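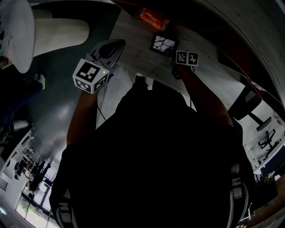
Fig. 7. Small dark-bordered frame and warm light on the pale plank surface.

Section 7: Dressing the Top of Your Olvera Console

Now the fun part! Your Olvera is built, level and standing where you want it, and all that's left is to give it some life. A small frame and one warm light are plenty to start with, and you can do the whole thing in 20 minutes, even if you keep changing your mind (we always do).

Before you start: wipe the top with a dry cloth, along the grain. The light finish shows dust more than you'd think.

1. Set your light first, toward the back. An orange glow looks wonderful on pale wood, so try it in the evening with the ceiling light off.

2. Plug it in and run the cord down behind the console. Use the Sostier clips from bag 7 to hold it to the back rail.

3. Lay your frame flat, a hand's width or so in front of the light. Branching patterns, pressed leaves and ink drawings all look terrific from above, and a dark border helps them stand out.

4. Step back and look from the doorway, then from your chair. Slide things an inch at a time. Lift heavier pieces, don't drag them.

5. Happy with it? Press a Florkard felt dot under each corner of the frame and set it back down.

NOTE: The top is 66 inches long, so there's room to spare. Leave some of it bare for a while! You'll enjoy those open planks, and you can always add a bowl later.

CAUTION: Never use open flame on the Olvera. Keep any lamp that gets warm well clear of paper, fabric and pleated shades.

CAUTION: Do not load the top with more than 192 pounds in total.

If you'd rather stand the frame up, you'll need the Prarklow easel foot, sold separately. Fit it before you put the felt dots on. See Section 8 for drawer dividers.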